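Category: Papers / Manipulation / Failure reports

4.2 Tray transfer faults

The Gezer cell logged 343 tray transfers, and 7 ended in a fault stop. In most of these the arm kept moving after the fingers had already met a hard surface.
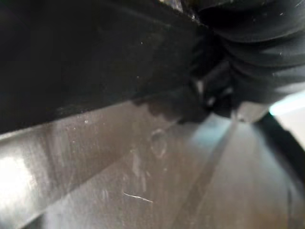 Bok-nam Yook objected to the word "collision" for these events, noting that the force never reached the stop limit and that the log calls them contact overruns. We use her term from here on.

Two overruns began at the bench. The planner treated the front edge as free space when a hand came in low.

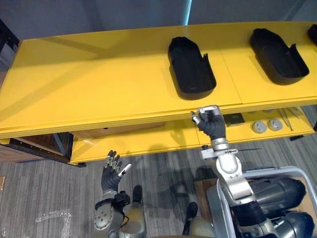

The fault code was the same in both cases. The controller dropped the grasp goal but held the last wrist command, so the fingers stayed loaded until an operator cleared the stop.

The remaining overruns came during pickup, with trays close together along the bench top.

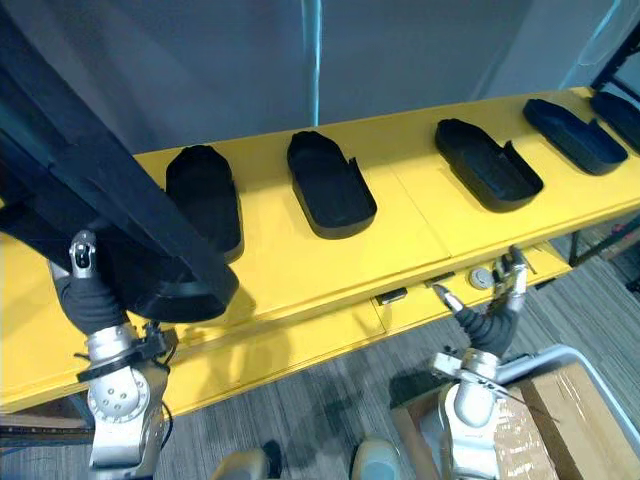

4.3 Grip loss after lift

Figure 7. Views from the cell during transfer work.

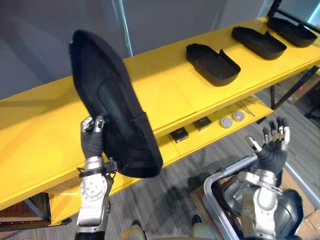 Grip loss was less frequent but harder to detect. The Dikov hand reports finger position and motor current, and neither changes much when a part begins to turn slowly. An upright hold with one hand, while the other hand stays open over the bin, puts the whole load on one set of fingers. Seo-ah Yoo added a slip check on motor current, and we lowered the lift speed. We have not yet tested either change with heavier parts.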